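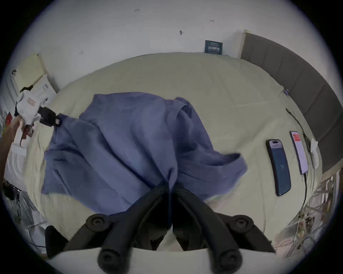 Blue item on the bed, crumpled.

Search tips Go

Fold on a bed only if the mattress is firm. A soft one lets the cloth sag and the creases set crooked. Shake each piece twice by the hem, lay it face down, and smooth outward from the center seam.
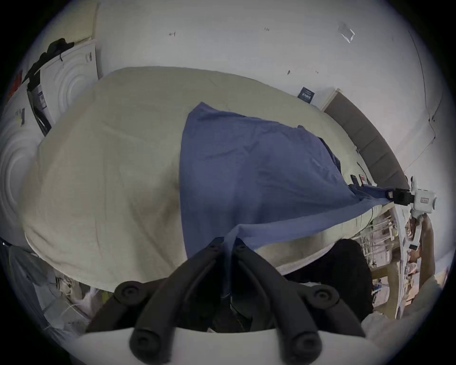 Blue cloth laid across the bedding.

Cotton should be folded within 6 minutes of the dryer stopping. Linen can wait - it needs pressing anyway. Fold in thirds lengthwise, then in half. 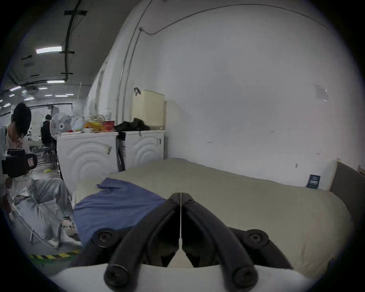

Stacks over nearly 4 inches high crush the bottom piece, so split them and store heavy knits lowest.

Filed under: Laundry & Linens

Comments (2)

Maham Satti: Thirds fit my Lobo drawers. Halves never did.

Florêncio Salgado: Does this apply to fleece?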